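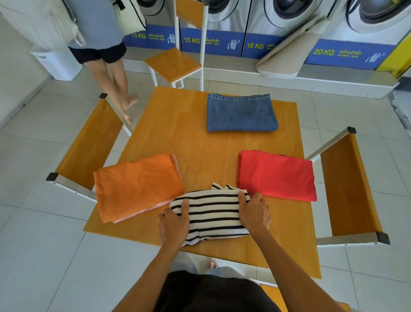
비오리카 크라스니키는 세탁에서 가장 늦게 배운 일이 개기였다고 했다. 빨고 말리는 법은 기계 옆에 적혀 있었지만 마른 옷을 어떤 순서로 어디에 놓아야 하는지는 적혀 있지 않았고, 집에 와서 가방을 열면 셔츠마다 새 주름이 잡혀 있었다는 것이다.

제5장 개기와 쌓기

앞 장까지는 분류, 세탁, 건조를 다루었다. 이 장에서는 건조기에서 꺼낸 옷이 옷장에 들어가기 전까지의 작업을 다룬다. 장소는 주로 공용 빨래방으로 잡는다. 집에서는 침대나 바닥을 쓸 수 있지만 빨래방에서는 탁자 하나가 작업대의 전부인 경우가 많다. 좁은 면에서 작업하는 법을 익히면 집에서도 그대로 쓸 수 있다.

이 장의 실습 자료는 팔트콤(Faltcombe)의 빨래방 오라노(Orano)에서 모은 것이다. 오라노의 탁자는 나무로 되어 있고 양옆에 앉을 자리가 있다. 실습생은 앉아서 개기도 하고 서서 개기도 했다. 어느 쪽이든 팔꿈치가 탁자 면보다 조금 높게 오면 작업이 편하다. 어깨를 올린 채 개면 몇 벌 지나지 않아 목이 뻐근해진다.

5.1 작업면 나누기

탁자를 세 구역으로 생각한다. 몸에 가까운 쪽은 개는 자리, 먼 쪽은 다 갠 두꺼운 옷의 자리, 좌우는 다 갠 얇은 옷의 자리이다. 개는 자리는 셔츠 한 벌을 몸판 너비대로 펼칠 수 있을 만큼 비워 둔다. 개지 않은 옷은 탁자에 올리지 않고 바구니에 둔다.

청바지는 먼저 개서 탁자 먼 쪽에 놓는다. 두껍고 무거워서 한번 놓으면 잘 움직이지 않고, 마지막에 더미를 합칠 때 맨 아래에 깔기 좋다. 티셔츠와 얇은 셔츠는 그다음에 갠다. 주황색 셔츠, 빨간색 셔츠, 흑백 줄무늬 셔츠처럼 색이 뚜렷이 다른 옷은 개는 동안 따로 두어도 되고 바로 포개도 된다. 따로 두면 옷의 주인별로 나누기 쉽고, 포개면 자리가 남는다.

5.2 손의 역할

개기는 두 손이 서로 다른 일을 하는 작업이다. 한 손은 누르고 다른 손은 옮긴다. 누르는 손은 손가락을 벌려 넓은 면을 잡는다. 손끝으로만 누르면 천이 그 점을 중심으로 돌아간다. 옮기는 손은 접을 쪽의 끝을 잡고, 접은 뒤에는 접힌 선을 따라 한 번 쓸어 준다.

티셔츠의 기본 순서는 다음과 같다.

앞면이 아래로 가도록 펼친다. 어깨에서 밑단까지 손바닥으로 한 번 쓴다.
한쪽 옆을 몸판 안으로 접고 소매를 되접는다.
반대쪽도 같은 너비로 접는다.
밑단을 목둘레 쪽으로 올려 반으로 접는다. 긴 옷은 한 번 더 접는다.
뒤집어서 앞면이 위로 오게 하고 모서리를 맞춘다.

줄무늬 옷은 초보자에게 좋은 연습감이다. 가로줄이 기울면 몸판이 틀어진 것을 바로 알 수 있다. 단색 옷은 옆선과 밑단이 직각으로 만나는지를 보고 판단한다. 접은 가장자리가 조금 말려 올라오면 다시 펴지 말고 손바닥으로 눌러 둔다. 더미에 들어가면 위에 놓인 옷의 무게로 대부분 펴진다.

청바지는 지퍼를 올리고 다리 두 쪽을 겹친 다음, 밑위의 튀어나온 부분을 안으로 접어 긴 직사각형을 만든다. 그 뒤 밑단에서 허리 쪽으로 접어 올린다. 주머니 안감이 뭉쳐 있으면 접기 전에 손을 넣어 편다. 뭉친 채로 접으면 그 자리가 볼록해져서 위에 쌓는 옷이 미끄러진다.
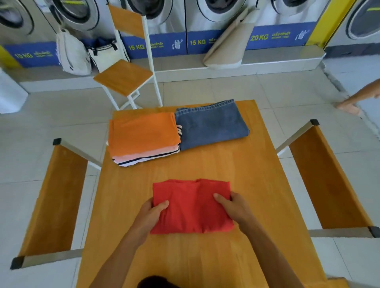 셔츠를 한 더미로 포갤 때 크기가 조금씩 다르면 다시 개야 하는가? 접힌 쪽을 한 방향으로 맞추어 쌓으면 다시 갤 필요가 없다. 큰 것을 아래에 두고, 어긋나는 부분은 접히지 않은 쪽으로 몰아 둔다. 너비 차이가 손가락 두 개를 넘을 때만 위아래 순서를 바꾸거나 그 한 벌을 다시 갠다.

5.3 더미 옮기기

더미는 높이보다 밑면이 중요하다. 청바지와 셔츠를 나란히 두 더미로 둔 경우, 가방에 넣을 때는 청바지를 먼저 넣고 셔츠 더미를 통째로 올린다. 셔츠 더미를 들 때는 한 손을 밑으로 끝까지 밀어 넣고 다른 손을 위에 얹는다. 양옆에서 집어 들면 가운데가 처진다.

가방은 바닥이 평평한 것을 쓴다. 실습에서는 자키(Zaki)라는 이름의 각진 천 가방을 썼는데, 같은 크기의 다른 가방으로 대신해도 된다. 둥근 자루밖에 없다면 옷을 개지 말고 길게 말아서 세워 넣는 편이 낫다. 마는 방법은 제6장에서 다룬다.

5.4 비용과 시간

개는 시간은 흔히 세탁 계획에서 빠진다. 오라노의 실습 기록부에는 5월 한 달 동안 갠 옷이 모두 2,415벌로 적혀 있다. 목표로 잡았던 3,000벌에는 미치지 못했다. 기록을 맡은 라티 마누룽은 비고란에 “건조기에서 늦게 꺼낸 날은 개는 속도가 떨어짐”이라고 여러 번 적었다. 식은 뒤에는 주름이 굳어 손으로 펴는 동작이 늘어난다. 건조가 끝나는 시각에 맞추어 탁자를 비워 두는 것이 개는 동작을 빨리하는 것보다 효과가 크다.

다른 이용자가 기다리고 있으면 탁자를 오래 쓰기 어렵다. 이때는 주름이 잘 가는 옷부터 개고 수건과 양말은 집에 가져가서 갠다. 스케르케베로(Skerkevero) 지점처럼 탁자가 좁은 곳에서는 처음부터 이 순서로 한다.

준비 과제

집에 있는 티셔츠 가운데 크기가 다른 것을 골라 같은 너비로 개 본다. 갠 뒤의 너비를 자로 재고, 가장 넓은 것과 가장 좁은 것의 차이를 적는다. 같은 옷을 펼쳤다가 다시 개서 한 번 더 잰다. 두 번의 기록은 5.5절에서 옷장 선반의 칸 너비를 정할 때 쓰므로 버리지 말고 공책에 붙여 둔다.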